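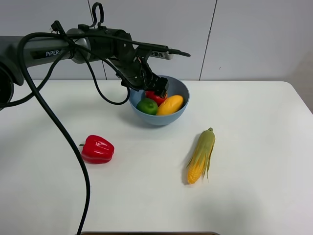 January 29, 2022
Torunn Hedlund
Last updated: July 2022

3. Materials and Table Layout

3.1 Selection of the model foods

The choice of model foods for the Umine collection was guided by the words that people use when they sort produce at home. A list of 60 fruits and vegetables was drawn up from the shopping records held by the Hilirero office, and items were removed if they were usually bought cut, canned, or frozen. Leafy vegetables were also removed, as the models then on sale did not keep their shape after repeated handling. The remaining items were bought through Dobos in a single order so that the finish and the scale would be as even as possible across the collection.

Scale remained a difficulty. Makers of play food tend to draw all items toward a common size that suits a small hand, so that a large fruit is reduced more than a small one. Items were kept in the collection if their order by size matched that of the real foods, even where the distances between them had shrunk. Two models of melon failed this test and were set aside. They are listed in the supplement but were not used in any of the work reported in this section.

3.2 Shape, surface, and naming
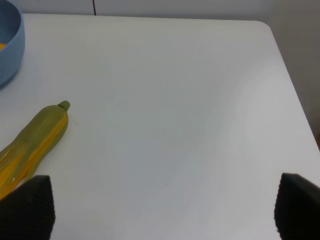 Naming depends heavily on which parts of a food can be seen. A fruit with an even skin offers much the same evidence from every side, while a vegetable with an outer covering may be easy to name from one side and hard from another. Corn was the clearest case in the collection. With the ear lying at a slant and most of its length wrapped in the husk, the yellow kernels appear only as a strip along one side, and a small turn of the model would be enough to change how much of that strip is on view. The resting position of the corn was therefore entered in the layout record together with its place on the table. No such entry was required for the tomato or the apple.

Surface shine was treated as a separate matter. Most of the models have a glossy coat, and overhead light leaves bright spots on them that can hide small printed details. Dulling spray was tried on spare pieces. It removed the shine but also changed the reds, and the models were used as supplied.

3.3 Color groups

Red items caused more naming errors than any other group. Of the 1,527 naming responses collected before the final layouts were fixed, the largest share of errors involved one red item being given the name of another. The stem was the most useful cue for the bell pepper, followed by the lobes of the body. For the apple, streaks of a second color served the same purpose. Yellow items were confused less often, as the mango and the corn differ so plainly in outline.

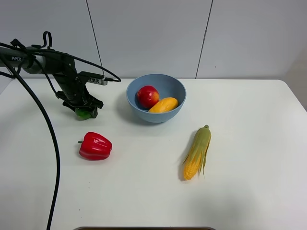
Gunārs Šimkus objected to this grouping when the layouts were reviewed, noting that shoppers seldom meet an apple and a pepper in the same container, and that a color group may measure the oddness of the mixture as much as the likeness of the items. The point is accepted in part. Mixed bowls are common enough in home kitchens, where fruit and vegetables often share a counter for a day or two after shopping, but they are less common in stores. The results by color group should be read as applying to the home setting only.

3.4 The container

A single bowl was used in all layouts. Baskets and trays were considered and rejected: a basket adds a pattern of its own, and a tray does not mark clearly whether an item is in or out. Light blue was chosen after a comparison of sample colors under the Sovmont lighting guide, as no food in the collection comes close to it. The bowl stood on a plain white table, where its edge could be told apart from the surface.

An item was scored as "in" when it rested inside the rim and as "out" when it rested on the table. Items between these two states were given a third code, "in transfer," and were left out of the totals.
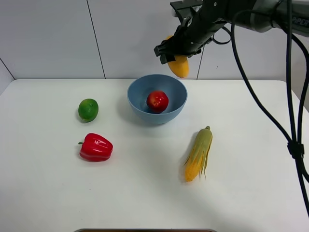 Figure 1. Layout with one item in each state: tomato (in), lime (out), mango (in transfer).

The third code matters most for large items, which cover part of the bowl when held above it. Scorers were told to code only what the layout record supported and to mark an item as unknown where the record was silent. A sample of 300 records was scored a second time under the same rules, and differences were settled by discussion before the totals in Section 4 were prepared.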